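Humanoid drops box files on shelf reach, right hand only
Asked by dry_joint, Sun 13 December

We run a Trutberg biped with five-digit hands on an office filing task: open the cabinet door, take a box file off the shelf, close up. Hand firmware is the Lidero build from June. For the last 21 runs the right thumb stalls a moment after contact and the grip opens. The left hand is fine.

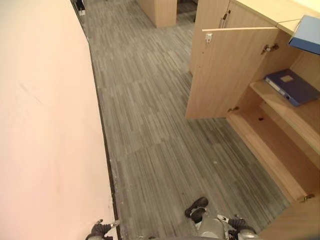
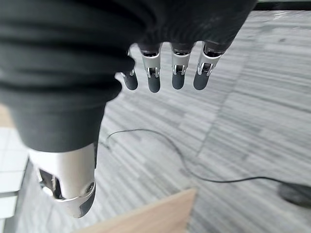
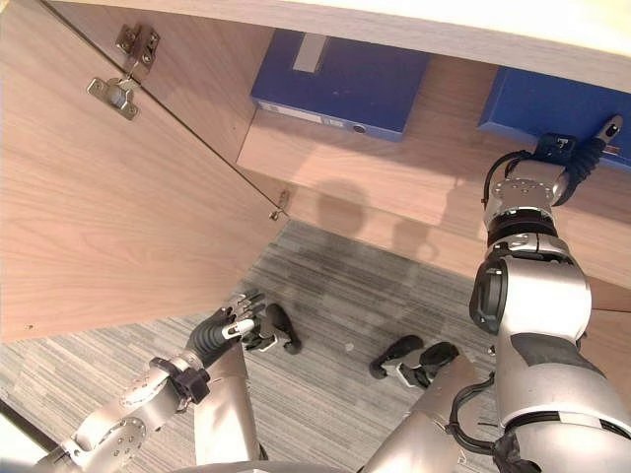
Thumb current limit is 500 mA on both sides. I have re-zeroed the right hand twice. Swapping the hands is possible but means redoing the wrist calibration. What should I check first?

3 answers

Amparo Figueroa
Check the cable before the hand. With the arm raised, the outer loop at the wrist can pull on the connector and the thumb encoder loses counts. Procedure:
Power down, support the forearm.
Release the wrist clamp, give the loop 5 cm more slack, retighten.
Move the wrist by hand through full travel and watch for tension at either end.
Power up, home the hand, log thumb position for 66 open/close cycles with the arm at shelf height.
If the position drifts with the arm up and holds with the arm down, replace the cable. If it drifts in both, the thumb drive is worn and should be serviced.

plarnari_user
raise the current limit

Duda
Don't raise the limit until the log is done, you can cook the thumb motor. Also look at the fabric on the palm. Ours crept into the thumb joint and gave the same stall. Pull it back and tape it above the knuckles.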